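Jultwood puzzle night moves to bigger room as sign-ups pass 200

The monthly puzzle cube night at the Jultwood community hall will move upstairs to the main room in April after 218 people put their names down for the spring sessions.

The evenings began in the hall's reading room, which seats 100. Organizers said the last two were full before the first round started, and several families had to wait in the hallway for a table. The main room holds 500 and has its own entrance from the parking lot.

The building dates from 1864 and was a grain store before the town took it over. Its upstairs floor was repaired over the winter, and the room has been open for bookings again for a month.

Most of the evening is given over to the classic 3x3 cube. Players sit at long tables and are handed a scrambled cube to solve on a mat, which keeps the noise down and stops the cube from sliding when it is dropped at the end of a solve. Beginners have no time limit. Faster players can ask for a timer and have their results written on the board by the door.
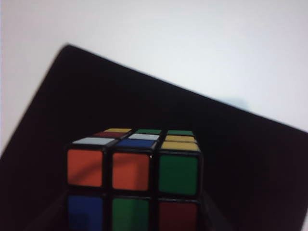 Doors open at 6 p.m. and the first round starts half an hour later. A beginners' table runs all evening at the back of the room, with printed sheets showing how to finish the first layer. Children under ten need an adult with them. Entry is free, and there is no need to bring a cube, although regular players usually prefer their own.

Dulix, a toy store on the main street, is lending 40 cubes for the spring sessions. Fedska, the bakery next door to the hall, will sell coffee and rolls in the lobby until 8 p.m. Food and drinks have to stay off the playing tables.

Larger cubes and other twisty puzzles will get a table of their own for the first time. Organizers said they had been asked for one since the fall. There will also be a swap box where people can leave a puzzle they no longer want and take another home.

The Jaidee bus stops across from the hall, and the last one back leaves at 9:15 p.m. The parking lot is open to visitors after 5 p.m. at no charge. Anyone who signed up for the reading room does not need to sign up again. New names can be added at the hall's front desk or at the Dulix counter.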